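3.2 Household interviews and damage records

The survey covered 600 households in the four wards of Dralleden that lay under the path of the December windstorm. Households were drawn from the district relief register, which held 3385 entries at the time of sampling. Addresses listed twice under different heads of household were merged before the draw. Where a family had moved in with relatives, interviewers followed them to the new address if it was inside the district, and recorded the original plot as the unit of damage.

Each interview had two parts. The first dealt with the building: roof type, wall type, year of last repair, and the share of the roof lost. The second dealt with displacement, and asked where each member slept on the first night, after one week, and after one month. Answers were written on paper forms and entered later at the Jondstead office. Roof loss was coded on a scale from 0 to 100 percent in steps of ten. 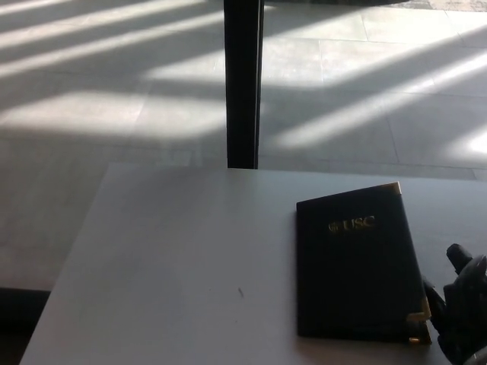
Figure 4. Black document folder, closed, on a white tabletop.

A second coder, Rachid Shawky, read the forms without access to the first set of codes. The two coders differed by more than one step on 13 forms, all of them from Assefa ward, where many houses have a main roof and a separate kitchen roof. These forms were recoded using the main roof only - the kitchen was kept as a separate variable and is not used in the models below.

Claims filed with the relief office were then matched to the survey by plot number. Matching was poor in Markico ward, where plots were renumbered after the road was widened, and names were used there as a fallback. Unmatched households stay in the displacement analysis but are left out of the comparison of claimed and observed loss in Section 4. Rental status was taken from the interview in all cases, as the register does not separate tenants from owners.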